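5월 한 달 동안 기숙사 공용 휴게실 벽지를 무엇으로 할지 조사했다. 과목명은 '생활공간과 이용자'였고, 우리 조는 4명으로 시작해 3명으로 끝났다. 나머지 한 명은 수강 철회 기간을 아주 정확하게 알고 있었다.

## 1. 왜 벽지인가

원래 주제는 조명이었다. 그런데 조명은 이미 다른 조가 가져갔고, 남은 것이 벽지와 배수구였다. 회의는 2분 만에 끝났다.

휴게실의 현재 벽은 베이지색이다. 학생들에게 벽이 무슨 색이냐고 물었더니 "흰색", "회색", "벽이 있었나요?"라는 답이 돌아왔다. 이 세 번째 답변이 사실상 우리의 연구 동기가 되었다.

## 2. 조사 방법

무늬가 있는 벽지를 크게 기하무늬, 꽃무늬, 동식물 삽화로 나누고 견본을 휴게실 문 옆에 붙였다. 지나가는 사람에게 마음에 드는 것 옆에 스티커를 붙여 달라고 했다. 견본은 Prisby와 Orkcombe 두 업체에서 받았다. Trevow에도 메일을 보냈으나 자동응답만 왔고, 문체가 정중해서 한동안 진짜 답장인 줄 알았다.

스티커 방식에는 약점이 있다. 한 사람이 여러 장을 붙여도 막을 방법이 없다. 꽃무늬 견본에는 어느 날 아침 하트 모양으로 스티커가 붙어 있었는데, 표본의 독립성이라는 개념을 이보다 선명하게 배운 적은 없다.

## 3. 동식물 삽화 벽면

분홍 바탕에 선으로 그린 동물과 청록색 잎을 얹은 벽면은 삽화형 무늬의 특징을 잘 보여 준다. 바탕을 넓게 비워 두면 동물이 있어도 벽이 덜 시끄럽다. 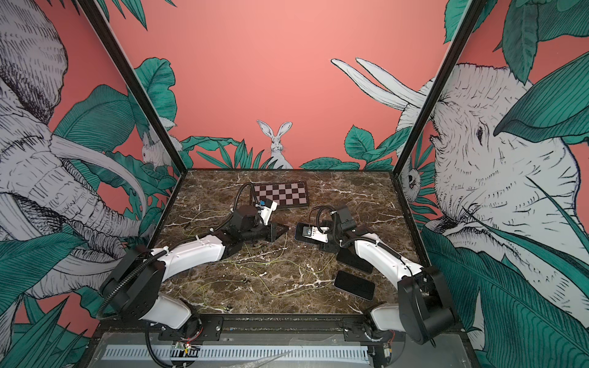
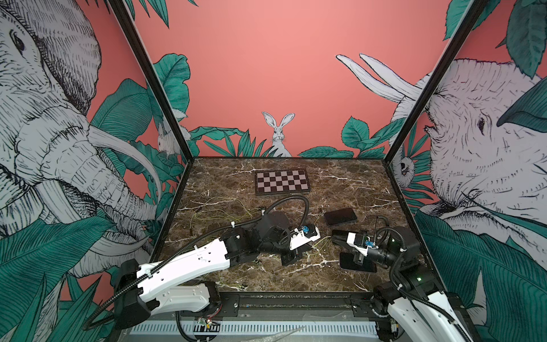
*분홍색 벽과 흰 토끼류 그림, 잎 무늬*

**Erdal Aksoy** | 조장, 자료 정리 및 보고서 작성

면담에서는 삽화형에 대한 의견이 가장 심하게 갈렸다. 찬성하는 쪽은 "심심하지 않다"고 했고, 반대하는 쪽은 "라면 먹을 때 동물과 눈이 마주치는 게 싫다"고 했다. 두 의견 모두 보고서에 반영하기로 했으며, 후자는 '시선 부담'이라는 용어로 고쳐 적었다. 갑자기 학문 같아졌다.

Faith Kariuki는 면담을 맡아 8명을 만났다. 한 명은 벽지보다 전자레인지 소음에 대해 훨씬 길게 이야기했다. 녹취록의 절반이 전자레인지인데, 버리기 아까워 부록에 넣었다.

## 4. 결과

- 기하무늬: 싫어하는 사람이 적고 좋아하는 사람도 적다.
- 꽃무늬: 하트 사건 때문에 집계에서 제외했다.
- 동식물 삽화: 한쪽 벽에만 쓴다면 괜찮다는 응답이 많았다.

휴게실 네 면 중 가장 긴 벽에는 게시판이 걸려 있어 무엇을 발라도 절반은 동아리 모집 포스터에 가려진다. 이 사실은 마지막 주에 발견했다. 매일 드나들던 방이다.

## 5. 제안과 남은 문제

창문 맞은편 벽 한 면에만 삽화형 벽지를 쓰고 나머지는 단색으로 두는 안을 제출한다. 동물은 되도록 식탁에서 먼 쪽에 배치한다. 도배 비용은 견적을 한 곳에서만 받아 비교하지 못했고, 습기에 대한 내구성도 확인하지 못했다. 견본 모서리에 물을 발라 보긴 했지만 마르기 전에 누가 그 위에 스티커를 붙였다.

견본은 반납 기한이 지나 아직 내 책상 밑에 있다. Orkcombe 담당자에게는 다음 주에 연락할 예정이다.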